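Le tableau blanc de la grande table : quelques nouvelles de l'atelier 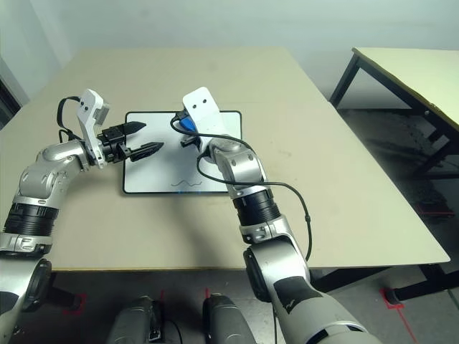

Le tableau blanc à bord noir, posé à plat sur la grande table.

Depuis la rentrée de janvier, beaucoup de membres de Voditari m'ont demandé pourquoi nous n'avons plus de tableau au mur. La réponse est simple : le mur de la salle de Prasby ne tient pas les vis. Nous avons essayé 2 fois, et les 2 fois le plâtre est venu avec. Edvin Eide a alors proposé de laisser le tableau à plat sur la table, et nous travaillons comme cela maintenant.

Je dois dire que j'étais contre. Dans mon pays, à l'école, le tableau était devant et les élèves regardaient devant. Mais quand on écrit à plat, la main se repose et le trait devient plus tranquille. On peut aussi se mettre à plusieurs autour, ce qui change la conversation. Il reste un défaut que je n'ai pas su résoudre : celui qui est assis en face lit tout à l'envers. Lorna Tiongson écrit donc ses mots à l'envers pour les autres, avec une patience que j'admire.

Au mois de janvier nous avons aussi commencé les exercices de ligne. Il s'agit de tracer un trait court qui ondule, sans lever le feutre, et de le refaire dessous le plus pareil possible. Cela paraît facile. Essayez trois lignes de suite et vous verrez que la troisième ne ressemble plus à la première. Le petit trait noir ondulé, vers le bas du tableau, est tout à fait dans l'esprit de cet exercice.

Quelques demandes pratiques maintenant. Les feutres de marque Raju sont pour le tableau, les feutres du tiroir sont pour le papier, et il ne faut pas les mélanger. Le mois dernier quelqu'un a pris un feutre du tiroir et j'ai frotté tout un après-midi. Le plateau beige de la grande table garde déjà quelques marques légères, je vous prie de ne pas en ajouter. Pour effacer, prenez le chiffon sec - pas la manche, s'il vous plaît. La deuxième table, contre le mur, peut servir quand la grande est occupée.

La caisse de l'atelier permet d'acheter un second tableau de la même sorte. Le magasin Drunent nous a fait un devis de 900 couronnes, livraison comprise, et il manque encore 47 couronnes que nous trouverons bien avant Noël. Si quelqu'un possède chez lui un tableau qui ne sert plus, il peut écrire à Lorna avant de le jeter, même avec un coin abîmé.

La prochaine séance est ouverte à tous, y compris à ceux qui disent ne pas savoir dessiner. Apportez un feutre noir à pointe moyenne si vous en avez un.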